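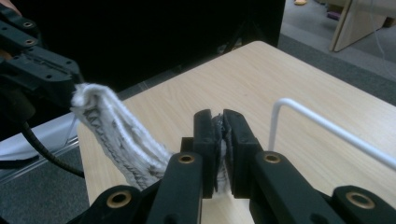 Kuninine Hand-Held Gripper Pair with Tuvia Training Recipe

Category: Data collection / Cloth handling
Availability: In stock
Last updated: Feb 5, 2022

What you get
Two black hand-held grippers with flat jaw pads, a camera mount for each, and a license for Tuvia, the training recipe that turns hand-held demonstrations into a policy for a two-arm robot. Arms not included.

What the maker claims
Kuninine says a team can teach a robot to stretch and fold towels without ever touching the robot. You work the cloth with the grippers, Tuvia learns from the recordings. The data sheet gives 2,382 demonstrations and calls the result "general cloth handling."

Our notes before you order
We stock this because customers ask for it, and the hardware is decent. The pads close flat and the pivots have bushings. The word "general" is harder to back up. Of those 2,382 demonstrations, 935 were towels of a single size. The test set was 17 towels and 167 trials, and the report does not say how many of the trials used towels already seen in training. We asked. The reply pointed us back to the report.

Pinching a small fold in one gripper while the other holds the far end is the step we would watch. Terry cloth bunches up and frayed edges catch, and a person corrects for that without thinking. Whether the policy picks up the correction or only the path of the hands is an open question. The report scores a trial by the final fold, so a bad first grasp that gets lucky counts the same as a good one.

The comparison with Bodo is also thin. Bodo was trained on fewer demonstrations - the report admits this in a footnote - and was never retuned for two hands.

Fits
Yan wrist plates, first and second version. Older Yan plates need the adapter, sold separately.

Returns
Hardware can be returned unopened. The Tuvia license can't be returned once activated, so read the test section of the report first. An updated report is promised for April and we will change this page if the numbers do.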